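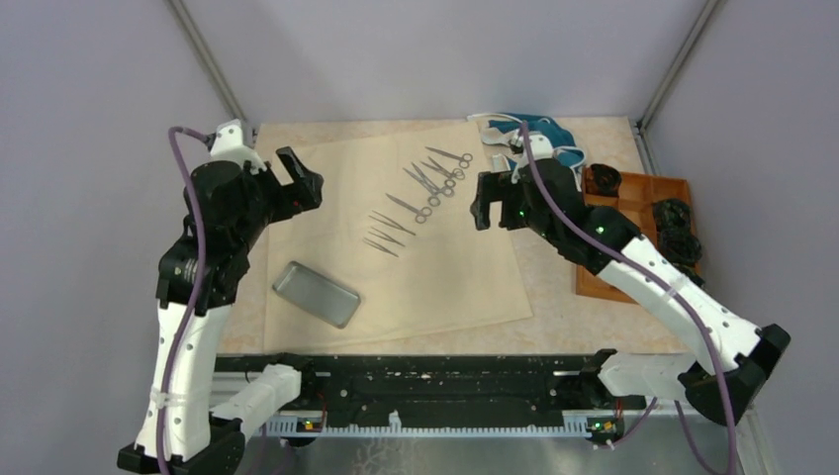 Start your equipment budget from the task and leave the robot until last. When we planned our first bench cell for sorting surgical instruments, we did it the other way round and had to redo the sums in August. Write down every item the job touches before you ask for a single quote. For an instrument job that means the scissors and clamps, the straight tweezers, the metal tray, and whatever goes under them — a sheet of plain paper over the tabletop costs very little but it has to be on the list, and so does the rail that runs along the front between the two arms. Then add the things that only turn up on the invoice: brackets, cables, power supplies, delivery.

Step 1. Decide on one arm or two

A second arm nearly doubles the hardware line and adds more than that to the setup time. Buy two if one hand must hold something while the other works, or if the pieces have to be passed across. If the job is only picking up and putting down, price one arm first and keep the second as an option on the same quote. Ask the supplier how long the option price stands.

Step 2. Measure the bench

Our tabletop allowance was 700 mm front to back, and 400 mm of that had to stay clear for the work. Draw it on paper at full size and lay out the real items. Check that each arm can get to the far corners as well as the near ones. Allow space at the back for spare cloths and part trays, which always end up on the table anyway.

Step 3. Price the fingers separately

Grippers are usually quoted with a standard pair of fingers. Thin, flat instruments are hard to lift with those, so assume you will need a different shape, and assume they will wear.
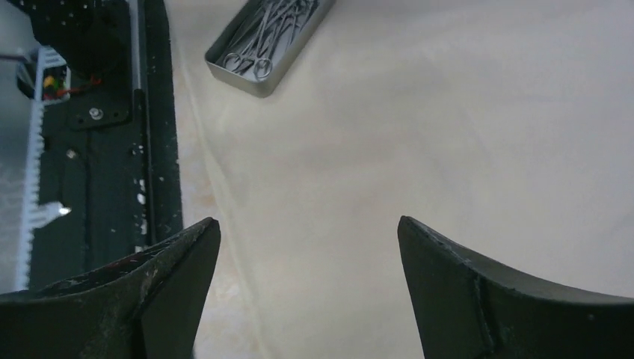 We put 5 spare pairs into the first year's budget. Get the price per pair in writing, and ask whether they can be changed with an ordinary hex key or have to go back to the maker. Griron would sell us fingers on their own; Albers would only sell the complete gripper, which changed the running cost a good deal.

Step 4. Cameras and lighting

Allow for one fixed view of the whole bench and one close view at each wrist. Shiny metal is awkward for cameras, so keep some money back for softer lights or a matt covering until you have tried it. Don't forget the mounts and the longer cables.

Step 5. Compare quotes on the same sheet

Put each supplier in a column and each line from your list in a row. Leave a gap where a supplier hasn't quoted, and go back and ask. Lalteo came out cheapest until we filled in the gaps for mounting and training. Pesadix was dearer on the arms but included both.

Step 6. Staff time

Count the hours for fitting, teaching and cleaning down. We left 5 working days for fitting and used all of them. If your own people are doing it, put their time in at full cost, otherwise the comparison with a ready-built cell is not a fair one.

Keep the sheet after you have ordered and write the real figure next to each estimate as the invoices come in. You will want it when the second cell is discussed.

Last updated October 15, 2025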